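Wood Materials, Unit 4: Movement in Solid Panels
Instructor: Nayara Lacerda

Wood gains and loses bound water until its moisture content is in balance with the surrounding air. Below the fiber saturation point, each change in moisture content produces a change in dimension. Tangential movement is the largest, radial movement is smaller, and longitudinal movement can be ignored in most furniture work.

Determining moisture content (oven-dry method)

Weigh the sample as received. Dry at 105 °C to constant weight. Weigh again while still warm. Moisture content is the weight lost divided by the dry weight, given as a percentage. Record both weights on the lab sheet; Reinaldo Brandão will check the balance before each session.

Edge-glued panels

A panel moves across its full width as the sum of its strips. Gluing does not reduce this movement. Alternating the growth rings limits cupping but leaves a slightly rippled surface after a dry season. Seams should run parallel to the grain, and breadboard ends must be slotted. Maple is pale enough that a joint is often hard to find; on the board under the colored blocks, one seam is faint and a second, across the middle, is easier to see. Sketch the likely strip layout from the seams alone before the next lab.

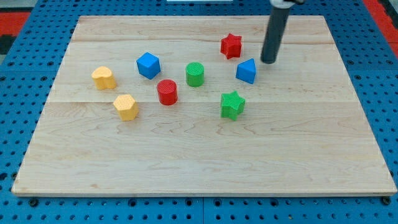
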